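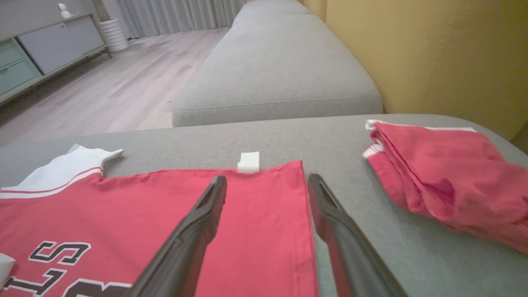 Red jersey on the gray sofa, laundry evening.

I have played for the Jimard amateur team since February and I want to write a little about learning basketball as an adult. I started with no skill, only long arms.

First surprise: the words. In my language we say one word for every pass. Here my teammates shout "skip," "swing," "dump it," and I stand there translating while the ball goes by my ear.

Second surprise: free throws. At practice I make 8 from ten. In our game against Ornine I missed 3 in a row. My legs felt like they belonged to another person.

We lost that one with 70 points against us. The bus home was still very loud — they sing after every game, and I know the choruses now but not the verses.

My knees ask for rest, so on free evenings I only practice the dribble with my left hand in the yard. My neighbor has a dog who does not approve.

Next game is against Egger, away, at 8 in the evening. If someone here has advice for setting a screen without getting a foul, please write it in simple words.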